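Table-clearing rules, draft 2 - comments please

jallex_ops
Rule 14: keep the dishes inside the tabletop edge and the work area clear before the arms move. Bowls, plates, the usual crockery.

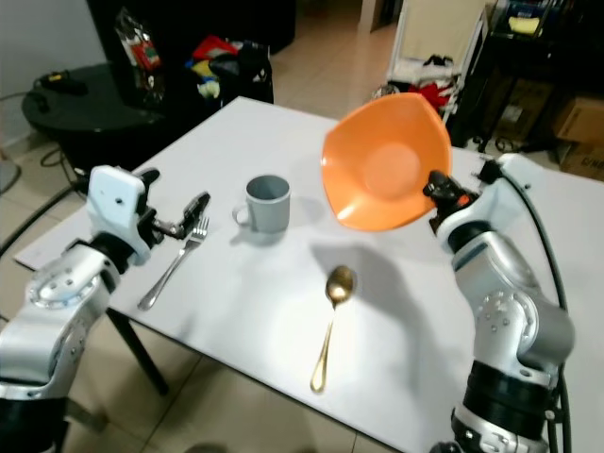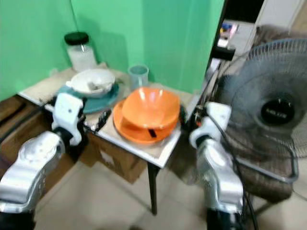
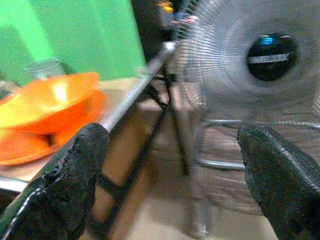 My vote is a hard stop if anything sits within arm's reach of the table.

seixas_a
Define "anything." By that wording my coffee is a safety incident.

LurdesF
It is. I've tasted it.

ibsa_d
Disagree with the hard stop. Slow to half speed and log it - people switch off rules that nag.

jallex_ops
Fine, half speed. But two people sign the log.

seixas_a
Two? There go my evenings.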